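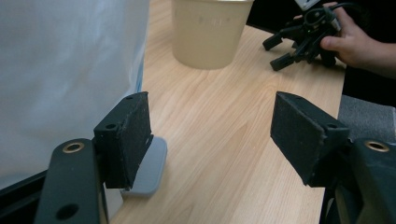
2 am, still up. Gripper width finaly reads right on both hands – was a units thing, mm in one config, meters in the other. Two hours gone on that. Replayed 75 demos through the Bretulum filter, 14 thrown out for pose jumps. Mostly the left one. Don't love it.

Planner still picks the long way round when the jaws start wide open. Step 3479 in the log, same stall agian. Try shorter horizon tomorrow – and push the branch before Nollava pulls it. Need food.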